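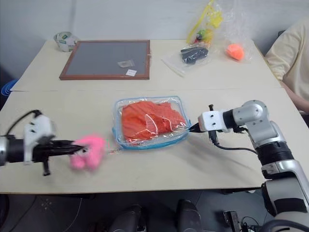

Grastetti is a bimanual manipulation dataset, plus the code for the one method we managed to get working on it. The subject is what we call deferred commitment: a policy that predicts several possible grasps on a soft object, keeps them all alive for as long as it can, and picks one only when the gripper is close enough that dithering would be embarrassing. Soft objects are where this matters. A fuzzy pink plush toy between two fingertips has no opinion about its own shape, and a zippered pouch with a folded orange-red cloth inside gives the depth estimator a clear plastic surface full of glare to get wrong. Rigid objects are in the dataset too, mainly so that the baselines have something to be proud of.

The name comes from a street two of us used to live on. It doesn't stand for anything. Please stop sending suggestions.

What you get

There are 195 episodes in the main split and 60 in the held-out split. Each episode has head camera video, joint positions for both arms, gripper opening for both hands, and a one-line instruction typed by whoever was teleoperating. The instructions have been left as they were typed. Gun-woo writes "put plush in pouch." Jade writes full sentences with commas. The language encoder prefers Jade.

The held-out split uses objects that don't appear in the main split. It does share the tables, the wall and the lighting, so don't use it to make claims about new rooms. We tried to make that claim in an early draft and a reviewer was right to be unpleasant about it.

Layout on disk

main/ holds the episodes, one folder each
heldout/ is the same, for the held-out split
calib/ has camera and arm calibration, one file per session
labels/ has contact labels and grasp outcomes
drutico/ is the training and evaluation code

Read calib/ before you do anything geometric. The head camera was remounted partway through collection, and the two halves of the dataset disagree about where the table is. The per-session files handle this. A hard-coded transform copied out of somebody's notebook does not, and we know because it was our notebook.

The method, briefly

Drutico (the code) is a small diffusion policy with a second head that scores grasp candidates. During the approach it carries 16 candidates per arm. At every control step the candidates are re-scored against the latest image, and the weighted mean is used as the motion target until the gripper passes a distance threshold. After that the top candidate wins and the rest are thrown away.

The weighted mean is the ugly part. If the candidates sit on opposite sides of an object, their mean is in the middle of it, and the arm sets off bravely toward a place no finger should go. We cluster first and average only inside the biggest cluster. This helps. It also makes the arm change its mind visibly now and then, which visitors read as intelligence and we read as a clustering bug we haven't found.

Contact labels were made by hand by Ruoxi Du and Harvey Pelletier, working separately. Where they disagreed on the moment of first contact, we kept both labels and did not average them, having learned something from the previous paragraph.

Results

On the held-out split, deferred commitment beats the commit-early baseline on bags, pouches and plush toys. It ties on rigid objects. It loses on anything that rolls, for the obvious reason that a ball does not wait while you weigh your options. Full tables are in labels/results.csv, including the rows we would have liked to leave out.

Two-arm handovers are worse than the single-arm numbers suggest. Each arm defers on its own schedule, and neither has been told about the other's plans. A shared threshold was tested and made things slower with no gain in success. Ghislain MacDonald has a branch called boychuk that couples the two scoring heads. It trains. We are not ready to say more than that about it.

Known problems

Nine episodes have dropped frames in the head video. They're listed in labels/bad_video.txt and the loader skips them by default. Set keep_bad=True if you enjoy that kind of thing.

Gripper opening is reported by the motor, so it includes whatever flex the fingers had at the time. On thick plush the reported number can look like a firm grasp when the toy is mostly being leaned on.

Transparent packaging is over-represented. A lot of the small objects stayed in the bags they came in, first out of laziness and later out of scientific interest. If your model does well here, check that it hasn't just learned to love crinkles.

Timestamps for everything collected on the first Sunday are off by one control step on the left arm only. The loader corrects this. If you write your own loader, you now know.

Running it

Install with pip install -e drutico, then run python -m drutico.check before training. It opens every episode and complains about missing files, and it's much faster than finding out overnight. Training fits on a single desktop card if you halve the image size. The published numbers use full size.

Please don't deploy the released checkpoint on an arm without a working stop button within reach. It has only met our tables.

Terms and contact

Research and teaching use are fine. For anything commercial, write to the Dreduvham group first. Bug reports go on the issue tracker, where Jade Robichaud or Gun-woo Jang will answer them. Reports that include the episode folder name get answered sooner.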